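# Storing paper, paint and brushes at home: tips I'd keep and tips I'd bin

Most advice on looking after art materials comes from people selling boxes. I tried a fair bit of it before writing any of this down. 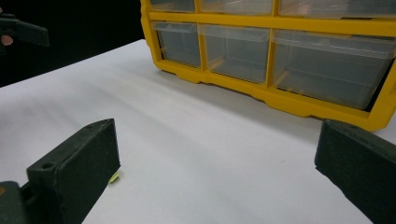

Start with paper. Keep it flat and off the floor, and leave it in its wrapper until you need it. The Cadatero folder I bought promised to stop sheets curling. A clean board and a couple of heavy books did the same for mine.

**Brushes.** Rinse, shape the tip with your fingers, dry lying down. Brush soap is fine, but I can't tell the Gudura one from a plain bar. Standing wet brushes upright in a jar lets water run into the handle – the one old warning I do believe.

**Paint tubes.** Wipe the thread before the cap goes back on. For a stuck cap, hold it under the hot tap for a minute. Pliers split the tube more often than they open it.

**Pastels.** Ground rice in the tray is meant to clean them. It does, a bit. It also gets everywhere.

**Labels.** Vestunell sells 300 printed stickers for this. Masking tape and a pencil will do, and the tape peels off afterwards.

**Sketchbooks.** Date the spine. I had 12 with nothing on them and spent a whole Tuesday hunting for one drawing of a boat.

As for the Hennessy "archive spray", I used it on 2 charcoal drawings in April. One still smudges.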